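第4章　設置と初回動作確認（評価者注記つき・社内配布版）

この章は、卓上アームキット「Foratari」の付属マニュアル第4章を、Bundilis評価室で手順どおりに試しながら書き直したものです。原文の表現で根拠がはっきりしないところには「評価者注記」を付けました。購入を勧める文書ではありません。

4.1　作業面の準備

1. アームを完全に伸ばした長さより広い、平らな作業面を用意します。
2. ベースを作業面の手前側に置き、先端を奥へ向けます。
3. ベースを固定します。原文には「自重で十分安定」とありますが、必ずクランプまたはねじを使ってください。

注意：水気のある場所で通電しないでください。作業面に水滴があれば、電源を入れる前に拭き取ります。飲み物の容器もアームの可動範囲から出しておきます。原文はカタログで「生活環境でそのまま使える」とうたっていますが、防滴等級の記載はどこにもありません。記載がない以上、防滴ではないものとして扱います。

評価者注記：光沢の出る作業面では、照明の反射で先端の位置が読みにくくなります。原文は照明について何も触れていません。

4.2　配線

4. サーボの線を各関節に沿わせ、関節を手でゆっくり端から端まで動かします。線が張る箇所があれば、その場で余長を取り直します。
5. 線の束を先端側で輪にして残す場合は、輪が把持部に入らないことを確かめます。
6. アームの上を横切る線は、横へ逃がしてから仮留めします。結束バンドは付属していません。
7. コネクタの向きを確認し、根元まで差し込みます。逆差し防止の突起は浅く、力を入れれば逆向きでも入ってしまいます。

注意：配線の抜き差しは電源を切ってから行ってください。原文の「通電中の交換にも対応」は、どの部品を指すのか書かれていません。Phùng社の窓口に問い合わせましたが、届いた返信はカタログの同じ一文の引用でした。

4.3　初回動作

8. アームを作業面の上にまっすぐ伸ばし、これを基準姿勢とします。
9. 電源を入れ、設定ソフトGrakevtonを起動します。
10. 「原点登録」を選び、表示が「完了」に変わるまでアームに触れないでください。
11. 速度を最低に設定し、根元の関節から一つずつ動かします。
12. 異音、引っかかり、焦げたようなにおいがあれば、ただちに電源を切ります。ソフトの停止ボタンに頼らず、電源側で切ってください。

評価者注記：原点登録は「一度で済む」とされていますが、電源を入れ直すたびに確認することを勧めます。また「1,000時間の連続運転を確認済み」という記述には、負荷も速度も姿勢も添えられていません。無負荷で置いておいた時間かもしれず、保守計画の根拠には使えません。

4.4　エラー表示

557：関節の応答なし。電源を切り、該当サーボのコネクタを差し直します。
313：原点のずれ。手順8からやり直します。
200：原文では「正常」。ただし把持部のコネクタを外したままでも表示されました。この表示だけで正常と判断しないでください。

4.5　樹脂部品の点検

白い樹脂部品は3Dプリント品です。使用前に、穴の周囲とくびれた部分に亀裂がないかを見ます。原文は「金属部品に匹敵する剛性」と書いていますが、比較した金属の種類も試験方法も示していません。ねじは手締めで止め、電動ドライバーは使わないでください。交換部品の価格表は、請求しても評価期間中には届きませんでした。

本章の内容に関する連絡先：評価室　Lionel Pruvost
改訂：2025年9月7日

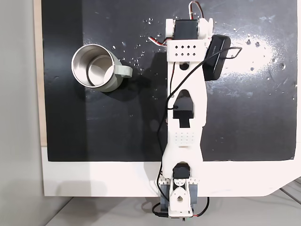
図4-1　アームを伸ばした状態。水滴の残る作業面では通電しないこと（4.1参照）。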